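The Drollberg Estimate

The request form had a box for justification, and the box took 23 lines. Inès Jacquet had used two.

"Finger coverings, replacement," she had written. "Existing set worn."

The form came back at ten past nine with a query from Ming-te Chang in purchasing. He wanted to know the unit price, the service life, and why the coverings were being bought separately from the gripper, which had been signed off in February as a complete item.

She went down one floor to answer him in person. It was quicker than the form.

"The Nikolaidis quote gives the hand as one line," she said. "The coverings are a consumable. They belong on a different budget."

"Which one?"

"That is what I am asking you."

Chang turned his monitor towards her. He kept the equipment plan as a single sheet, with capital on the left and running costs on the right. The arm was on the left. The controller was on the left. On the right there was electricity, a Soketeck support contract, and a row named Sundries which held no figure at all.

"Drollberg was approved on the basis that running costs would be low," he said.

"They are low. They are more than nothing."

He asked how long a pair lasted. She said that depended on the surface, the grip force and the number of cycles, and that Diltport, who made the coverings, gave a figure for smooth parts only. Tableware was smooth, but the table under it was covered in cloth, and the fingertips came down close to it at every pick. She had no figure of her own yet. She had the wrist camera.

"Show me," said Chang.

She logged in from his keyboard and opened the current run. The arm was upstairs, working through the tableware set at reduced speed.

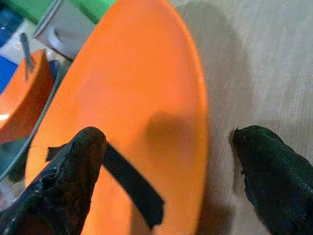
Wrist view, Drollberg cell. Wear at the upper part of the left finger covering.

Chang looked at it for some time.

"The pale specks," he said.

"Yes. And it is starting to fray."

"Does it still grip?"

"It grips. I would like to order before the answer changes. Diltport quotes roughly three weeks."

"And the tape on the orange one?"

"Tape is stationery," said Inès. "Stationery has a budget."

He wrote that down, apparently in earnest. Then he asked what a stopped cell cost per day, and she told him, and he entered it in an empty column beside Sundries. He divided one number by the other. The price of a pair of coverings came to less than an hour of standing still.

"You should have put that in the box," he said.

"There was no field for it."

"There were 21 lines left."

He renamed the row. Sundries became Gripper Consumables, and he typed a quantity of three pairs against it, to be reviewed when the first pair had been used up and its cycle count was known. He asked for that count in writing. She agreed to log it from the day of fitting — by cycle and by object, so that the cloth could be allowed for.

"And the arm itself?" he said. "Is there anything else on it that wears out?"

Inès thought about the cable at the wrist, the joint seals and the battery in the controller. The Soketeck contract covered one of these.

"May I have a second row?" she said.

Chang inserted it and waited, with the cursor in the first cell.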